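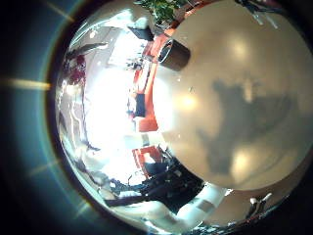 How our office tries to waste less

4 min read

Last November I got put in charge of the green stuff at work. There was no title and no budget to speak of. I work for Vitero, a small company that does billing software for clinics, and until then our environmental policy was a page on the website and a blue bin by the copier.

I started with the trash, which was the one thing I could look at for free. I stayed late and sorted two bags on a tarp in the parking garage. Most of it was paper cups, sandwich boxes and coffee pods. There was also a surprising amount of clean printer paper, usually a first page with one line on it that somebody hadn't wanted.

The paper was easy to deal with. I changed the default to double-sided and turned on the setting that holds a job until you walk up and enter your code. A lot of jobs never get picked up. We used to buy paper every month and now I order it when I notice the shelf looks low.

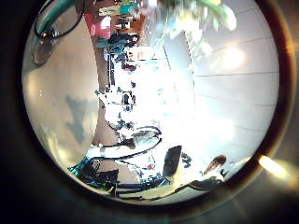

Cups and coffee

I bought 38 mugs from a restaurant supply store that was closing. They don't match. The paper cups moved to a cabinet in the back for visitors, and that did more than the email I sent, which I doubt many people read.

The pods took longer. People like their pods. We ended up with a regular drip machine next to the pod machine, and when the pod machine broke in the spring I didn't get it fixed. Two people are still annoyed with me about this and I understand.

The grounds go to Hallolano, the community garden behind the bus depot. I drop off a bucket on my way home when it's full. They asked for no filters at first and then changed their minds, so now the filters go in too.

Heat and lights

Our building is managed by Danladi, and they control the thermostat for the whole floor. I wrote to them three times about the heat running all night. The third time I attached a log of the temperature at 11 p.m., taken with a cheap sensor I left on my desk, and they changed the schedule that same week. If you rent, I'd suggest skipping straight to the log.

The lights in the supply room and the hallway are on motion sensors now. The one in the hallway is too short and you have to wave at it.

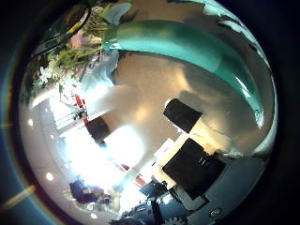
Flowers and a bit of green.

What didn't work

I tried a carpool sign-up sheet. It got four names, all from different sides of town. I took it down after a month.

I also signed us up for Pliltura, an app where you log things like biking to work and get points. It was fun for a little while. Then people started logging things they already did anyway, and I was spending my lunch approving entries. We let the subscription lapse.

The compost bin in the kitchen is somewhere in between. It works if I empty it every other day. When I was on vacation it did not get emptied, and I heard about it.

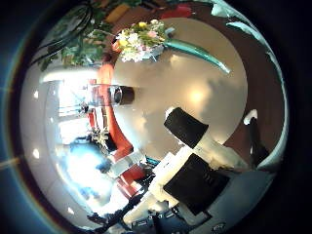 What's next

I asked for $400 to replace the weather strip on the loading door and put film on the west windows. It was approved, so that's the project before it gets cold. I'd also like to look at where our old laptops go. Right now they go in a closet.

I'll post again once the film is up and I've had a chance to compare the electric bills.

Contact | © Notes From the Supply Room | Back to top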